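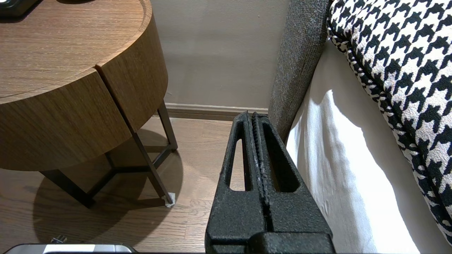
Wrist view, fingers shut, between the nightstand and the bed.

Do we really need a written rule for closed fingers near furniture?

Asked by Yuxi Duan, August 25, 2018

I run a mobile arm in furnished bedrooms for a small outfit in Perkusthorpe. Our new site rules say the gripper has to be fully closed any time the arm travels within 400 mm of furniture or bedding, and that a person has to sign a sheet before each run saying they checked. The sheet has 68 lines on it. I have read it twice and I still can't tell which lines came from a standard and which came from somebody's bad afternoon.

My doubts are these. A closed gripper is still a hard lump on the end of an arm. Round cabinet, thin metal legs, cloth hanging down the side of a mattress: I can hit any of that with the fingers shut. And the 400 looks made up. Has anyone seen where it comes from? I don't mind following a rule, I mind signing for one that can't be checked.

We use accept cookies to remember your settings and count visits. By staying on this site you agree to our cookie policy. OK / Manage

Karim Atallah replied

I've never found that number in anything published, and I have looked. My guess is someone measured their own arm at their own top speed and it got copied from site to site. Ask whoever wrote it for the stopping distance test. If there isn't one, it's a guess with units.

The closed part I would keep, for one narrow reason: hanging fabric. Open fingers can go either side of a fold, and then the arm drags the whole bedspread along. Closed fingers mostly push it. It won't save a table leg. For that you want a speed limit near obstacles and a force limit you have tested, with the test written down and dated. Our shop, Nuller, threw out its long sheet in February and kept 4 lines:

Speed cap set and read back from the controller
Force limit tested on this arm, with this gripper
Stop button in the hand of a person who can see the arm
Loose items on the floor and tabletops moved or marked

Still not perfect. People tick line three from the hallway. But I can walk in and see whether any of those is true, and I could never say that about the old sheet.

Marlina Yeoh replied

just follow the sheet, its there for insurance. we had the same one at Drarnwood and never had a problem

Yuxi Duan commented

"Never had a problem" with the sheet, or because of it? Did you ever run without it?

Meifang Wan replied

Mostly agree with Karim, except on floor items. "Marked" is useless if the arm can't see the mark. Move them or don't run. Also check which point your distance is measured from. Ours was from the wrist flange, so the fingertips were a good deal closer than the paper said, and everyone had been signing it happily.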